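Read the Whole Book Out Loud

For most of its 90 years our church in Truvham has heard Scripture the way most churches do, in short pieces picked out ahead of time. Ten verses from one book, six from another, a psalm, then the sermon. I grew up on those pieces and I am grateful for them. I also think they have left many of us unable to say what any single book of the Bible is about.

Take Philippians. Ask people in the pew what they remember and you will hear "I can do all things" and "rejoice in the Lord always." Both lines are good. But Paul wrote them in chains, in a letter that thanks a church for a gift and asks two women who had fallen out to agree with each other. The line about doing all things comes right after he says he has learned to be hungry as well as full. Printed on a mug, it sounds like a promise of winning. In the letter, it is about getting by with little.

The letter takes less than twenty minutes to read aloud. It was sent to be heard that way, by people who mostly did not own a copy and could not look up verse 13 of chapter 4. The verse numbers came many centuries later. They are handy for finding your place and not much help in following an argument.

In February we tried it. The congregations at Estomen and Frade joined us in the evening, one reader stood up, and we heard Philippians from greeting to farewell with no comment in between. Next came Jonah, then Ruth. Children stayed in the room. Some of them drew. A few adults fell asleep during Jonah, and I don't hold it against them, as Jonah did the same on the ship.

What I noticed most was the turns. Ruth's famous speech, the one read at weddings, is spoken to a bitter mother-in-law on the road, and the next thing we are told is that Naomi stopped arguing with her. I had heard the speech dozens of times and never heard the silence after it.

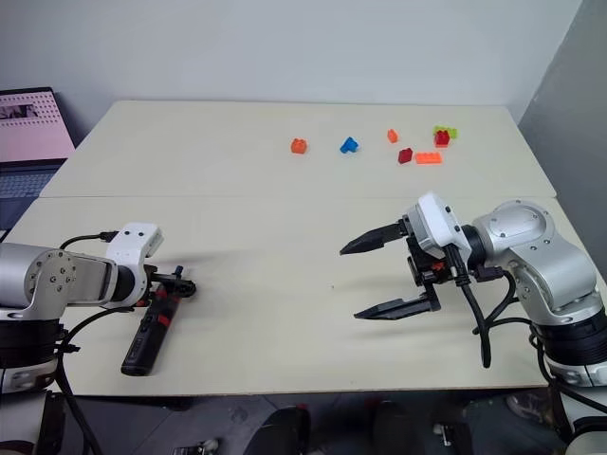

A reader in Skesedell wrote to me that long readings are hard on anyone who comes in tired or grieving, and that a single verse was all she could carry the year her husband died. I believe her. A short verse can hold a person up, and I would not take one away from anybody. But the churches that hand out the verse should also, a few times a year, read out the book it came from.

My proposal is small. Pick four short books. Give each one an evening at seven, use a translation that reads well aloud, and skip the sermon. Let people talk afterward if they want to. We plan to do James next, and after that Habakkuk, which I have never heard read in church at all.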